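Week 5 notes: Can a machine do the laundry yet?

Welcome back, everyone. Before we start, please hang on to your sheets from Monday, as we'll need the list of chores you rated for difficulty. Most of you put folding clothes near the bottom (easy, dull, something you do while the TV is on) and playing chess near the top. A machine would hand you that list back upside down, and I'd like us to spend the whole session on why.

Start with what a robot arm on a shop floor is good at. At Tomaszewski, the packing plant some of you toured in March, the arms lift the same carton from the same spot all shift long. The carton is stiff. If you know where one corner is, you know where the other corners are too, and that little fact does an enormous amount of work for the programmer.

Now think of a T-shirt. It has no fixed shape at all - pick it up twice and you get two different objects. It hides parts of itself under other parts, and a dark one gives a camera very few edges to go on.

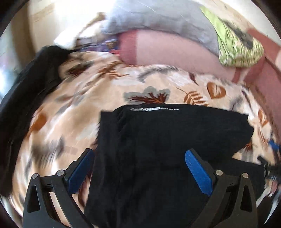

Fig. 1. Folding on a bed: black garment, printed bedspread, two-fingered gripper.

Look at the figure and try to say where the black cloth has one layer and where it has several. Take your time over it! Then think about the bedspread, which is soft as well, so a finger pushing down to get under a hem may push the bedding down with it. A hard table is kinder, and it's worth asking of any demonstration you watch what the clothes were lying on.

Peter Halás will bring in his numbers from the Prumano trial next time. His setup got 10 shirts out of 16 folded to a standard he'd accept in his own drawer, starting from shirts laid flat. Starting from a heap, it managed 5. Please don't read that as failure (I was rather impressed), but do notice how much the starting position matters.

For next week: read the Gullow chapter on grasping soft things, and fold one shirt at home using only a finger and thumb on each hand. Write down every time you had to let go and try again.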